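Intro to Robot Learning, Unit 6 Handout: Teaching by Demonstration on the Shelf Task
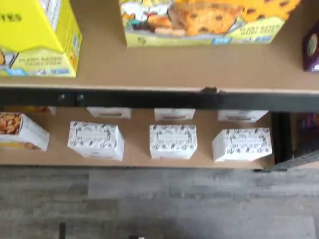 Figure 6.1. Shelving unit with cereal boxes on the upper board and patterned white boxes on the lower one.

This site uses cookies to remember your language and login. Accept / Manage settings

Filed under: Course Materials > Robotics > Manipulation

Read this before the lab. It covers the two ways we collect demonstrations in this course, how an episode is recorded, and what gets a recording thrown out. The training code is in Unit 7.

6.1 Two ways to show a task

In kinesthetic teaching you hold the arm and move it through the task yourself. The motors are in a compliant mode, so the arm holds up its own weight and follows your hand. The joint encoders record everything. You feel contact directly, and most people can do a clean pick within a few minutes. The drawback is that your hands and forearms end up in the camera views. A policy trained on those images may learn to rely on an arm that will be missing at run time. In this course, kinesthetic recordings are used for waypoints and for checking reach. They are not used for image-based training.

In teleoperation you stand away from the robot and drive it with a leader device. Our lab has the Pulico leader arm, which has the same joint layout as the follower, scaled down. You move the leader and the follower copies it. The cameras then record only what the robot would see when working by itself. Teleoperation is harder at first. You get no force feedback through the Pulico, so you have to judge contact by eye and by the gripper current shown on the console.

6.2 The shelf task

Boxed goods on shelves make a useful first task. The shapes are simple, but the space is tight: there is a beam above the lower level, a post at the side, and a second row behind the first. Look again at Figure 6.1. On the lower board, each of the three patterned boxes stands in front of a smaller white one. Reaching a back box means either moving the front box first or coming in over the top of it, under the beam. Both are legal strategies. Pick one and keep to it for the whole set.

Mixed strategies are the most common problem we see in student data. Suppose half of your demonstrations go over the top and half clear the front box first. A simple policy that predicts the average action will come out somewhere between the two and push the gripper into the front box. Diffusion and other multimodal policies cope better, but they need more data for each strategy. The shelf set for this unit is too small for that.

Similar packaging is the second difficulty. When several boxes have the same kind of pattern, the policy can't go by appearance alone to find the target. Position has to tell it which one is meant. Write the target in the task string before you record, using row and place ("front row, middle"), and don't change the wording between episodes.

6.3 Recording an episode

Log in to the Gashaw console and load your group's profile. Cameras and joint states are both logged at 30 Hz. Each episode goes like this:

1. Arrange the boxes according to the layout card.
2. Bring the follower to the home pose. Match the leader to it before you engage.
3. Press record and wait one second without moving.
4. Do the task at a steady speed.
5. Let go of the box, back out along the same line you came in on, and return to home.
6. Press stop, then mark the episode keep or discard.

An episode may last no longer than 20 seconds. Most good ones are well under that. If you are running over, you are probably stopping to think in the middle of the motion. Those pauses are recorded as real actions, and the trained policy will pause too, sometimes for good.

Keep one operator per set if you can. Two people with different habits give you the mixed strategy problem again in a milder form.

6.4 Approach and grasp

Come in level with the board. A downward approach near a beam leaves little room for the wrist, and the elbow may swing wide and hit the upright. Open the gripper only a little wider than the box. A fully open gripper knocks over whatever is beside it.

Cartons crush easily. The gripper limit on our followers is set to 800 g of closing force. Do not raise it. If a box slips, regrasp lower down where the sides are stiffer.

A fumble followed by a clean recovery is worth keeping. The policy needs to see how to get back from a bad position, and perfect demonstrations never show it. Mark these episodes "recovery" in the notes field. Discard the episode if the box falls to the floor or if you touched the shelf by hand during recording.

6.5 How much data

The shared Dukero set has 475 episodes from earlier terms. You may use it for pretraining. It was recorded with a different wrist camera mount, so the wrist images won't line up with yours. The overhead view is fine. Your group adds its own episodes, and you will compare a policy trained on yours alone with one trained on both.

Change the layout between episodes. Shift the boxes sideways, turn one slightly, swap two of them. If every box is in exactly the same spot each time, the policy can pass your test by replaying one path.

6.6 To hand in

- Your episode folder, exported from Gashaw, with discards left in and marked
- One page stating which strategy you used and why
- Plots of gripper position over time for two kept episodes and one recovery
- Success rate of both policies on the test layouts

Reports go in the Unit 6 folder by 5 p.m. on the day before your next lab section. Groups using the Gandine bench should note that its emergency stop is on the left side of the table, and that the console there has to be restarted after every stop.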